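Starnthorpe office swap day is back, bring your old stuff Saturday

2025-12-27

STARNTHORPE - Got a drawer full of staplers? The office supply swap is on again this morning at the old Clemon building on Ehlers Street, side door, ground floor. Doors at 10. Free in, free out, no tickets.

Same rules as last time. Bring desk things that work and that you don't need. Take what you do. No money changes hands. Leftovers go in boxes to the school in Heltthorpe before classes start up again.

Last swap was in April and moved around 600 items, most of them in the first hour. Pens went first. Then binders. The hole punches sat there all day, so please, maybe leave the hole punches at home this time. 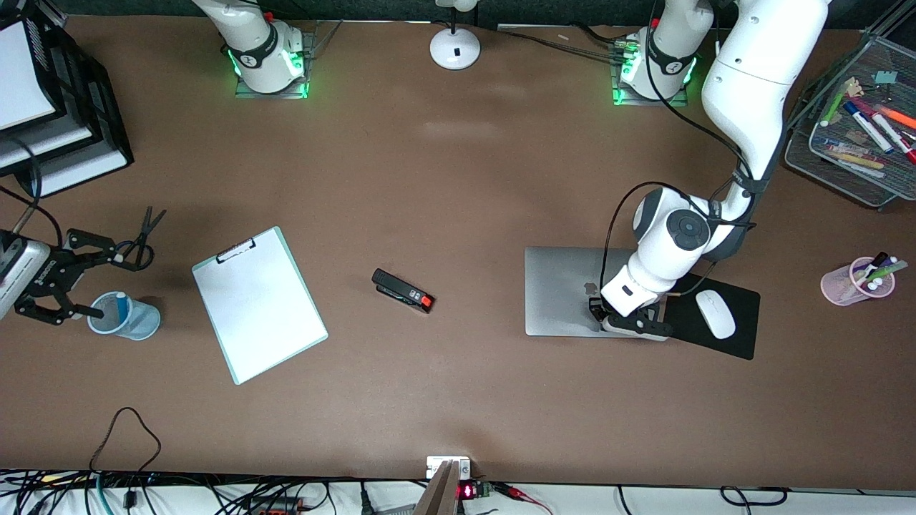

Clipboards are what people keep asking for. The Heltthorpe school wants them for field trips, the garden club wants them, the choir wants them for some reason. Organizers say any size is fine as long as the clip still bites. A pale green one with a clean sheet already on it, that's the sort of thing they mean. Scissors are welcome too but hand them over at the table, don't drop them loose in a bag, someone got a nick in April. Markers need there caps on. Staplers get tested at the door, two staples each, and if it jams it goes home with you.

Electronics are a maybe. Mice and keyboards, yes, if you can show they work. Laptops only with the charger and only if wiped first. There is a sign-up sheet for those, limit one per household, and the list closes at noon. No printers. Last time three people brought printers and two of them drove off without them.

Parking is behind the building, entrance from the alley. The front lot belongs to the dentist and they do tow. Street parking is free on Saturdays.

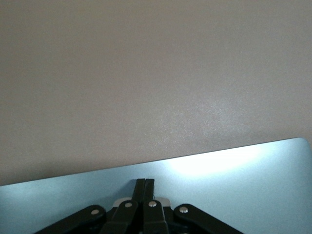
Eduard Doležal
Community news reporter

The room is a new one for the swap, the old hall has a leak over the stage and is shut until spring. Plain painted walls, beige or close to it, and organizers have asked for no tape on them. Signs go on stands. Anyone bringing a poster for thier own event can leave it at the door table and it will get put out.

Helpers still needed for the pack-up at 3, about an hour of work, mostly carrying. Six people have signed up so far and they could use more, plus anybody with a van. Coffee provided. Bring a mug, the paper cups ran out last time and the shop was shut.

Can't make it? Drop-off only is fine, side door from 9, knock loud. Next swap is planned for April again, date not set yet. Put your name on the list by the coffee if you want a call.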